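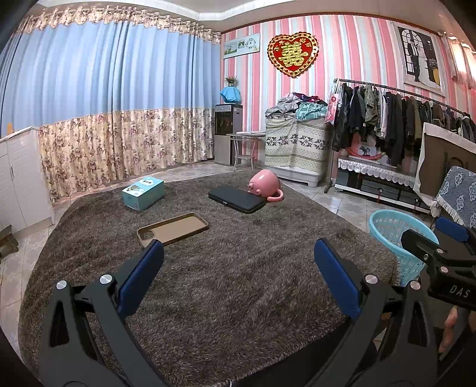 Rug, start of sort. Phone case in front, zippered case and mug behind it, blue box to the left.

Sep 26, 2021

Room clear-out, floor items. Everything without a fixed place goes on the rug first and gets assigned from there. Tiles are kept free as a walkway on both sides.

Items and destinations:

Phone case, tan with brown rim. Lying open side up. Goes to the small-goods drawer. Check the fit against the spare handset before filing; Katalin thinks it belongs to the older one.

Black zippered case. Contents not listed yet. Open, list, close, label on the short side. If it holds the charging leads, it moves to the shelf with the Zivby adapters.

Pink mug, face design. On its side, handle to the right. Back to the kitchen, upper shelf. Check the rim for chips before it goes in with the others.

Light blue cardboard box, cartoon on top. Keep the box. Write the contents on a paper slip and tape it to the end panel – the printed top is no use as a label once boxes are stacked.

Rug. The long pile hides small parts. In April we lost a case screw in it and found it with a magnet 17 days later. Rule from now on: nothing smaller than a coin is set down on the rug, use the tray. Shake out after the sort, then vacuum with the pile, low suction.

Curtains. Hems reach the floor, so tie them back before vacuuming on that side. White cabinet stays where it is. The stool has a worn surface and needs sanding; E. Farkas has 120 grit left over from the Graditow job.

Walls. No change. The clock picture and the red heart stay up. Dust the heart's gold border with a soft brush only, no damp cloth. Same for the striped paper.

Labels: 109 left on the roll, enough for this room and the hall. Storage bins are rated up to 10 kg each, so books go in half loads.

Open points:
– ask Katalin Balogh which drawer she wants for phone parts
– inventory numbers for this room start at 1,000, hall follows on
– reorder tape from Starkico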